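Skoltley for Emari: a review after a long stretch of daily use

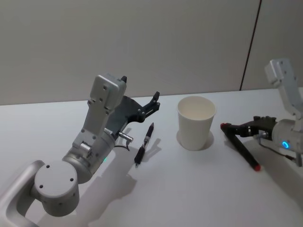

Verna Benavides wrote in after my first short note on Skoltley to say that the outline panel alone had sold her on it, and that she'd stopped keeping a second window open just to search for procedure names. I had the same reaction! I'd been writing Emari in a plain editor with a syntax file somebody passed along years ago, and I'd gotten so used to scrolling that I forgot scrolling was a choice.

So, what is it. Skoltley is an editor add-on for the Emari language. You get coloring, an outline of every block in the file, jump to definition, rename across a project, and a checker that runs as you type. It's free, the install is one click from the add-on list, and it picked up my project folder without asking me a single question. If you have an odd layout (I do, in one old project) you drop a short settings file at the top level and tell it where the modules live.

The rename is the part I keep telling people about. Emari lets you refer to a block by its full name, its short name, or a nickname set up in the module header, and every tool I'd tried before this one missed the nicknames. Skoltley gets them. I renamed a block that was called from all over our billing code, 223 places, and the preview list showed each one with the line before and the line after, so I could untick anything I didn't like. I unticked 2, both in comments where the old name was there on purpose. Then I pressed Apply and the whole project built. I may have said something out loud.

Speed is good. Our largest file is 2,435 lines (please don't write in, I know) and the outline fills in before I've moved my hand back to the mouse. Completion is quick too, and it ranks things sensibly – local names first, then the module, then the standard library. The pop-up help shows the comment above a block if there is one, and I've started writing better comments purely because I now see them ten times a day.

The checker is stricter than I expected. Out of the box it flags unused locals, shadowed names, and any block over 100 lines, and on an older codebase that first look is a sea of yellow. You can turn each rule off separately, or set the whole thing to look only at files you've changed. I went with the second option and it's been great, a little cleanup with every commit and no giant weekend of it.

Now the gripes, and there are a few. The formatter has opinions about where a closing mark goes and there's no setting to change its mind. It wants it on its own line, always, even after a one-line block. I've left the formatter off and I do miss it. Debugging is basic: breakpoints work, stepping works, but you can't change a value while paused, and watching a list just shows you its length until you click into it. And the documentation stops short on anything to do with shared modules. I ended up reading the source to find out that the search path is case sensitive.

People will want to know how it stacks up against Ruvwood. I used Ruvwood for most of last year and still like it. It has a nicer debugger and a proper test panel, and if tests are where you spend your day I'd stay there. But it takes its sweet time opening a big project, and its rename never did learn about nicknames. For plain writing and reading of code, Skoltley wins by a mile for me.

One small thing I love: if you hold the pointer over a module name it shows you which other modules load it. Such a simple idea, and it's saved me from two bad deletions already. Eoin Hennessy has a shortcut set up that puts the same list in a side panel, and I've copied that shamelessly. It's under Views, then Callers, then the little pin.

Snippets are there, too, and they're fine. I deleted most of the ones that come with it and added my own.

The next release is planned for July and the notes mention a formatter setting. If that's the closing mark thing, I'll be turning it on the same afternoon and updating this page.

Last updated: 2019-03-31

Contact | Copyright Nuala Phelan | Back to top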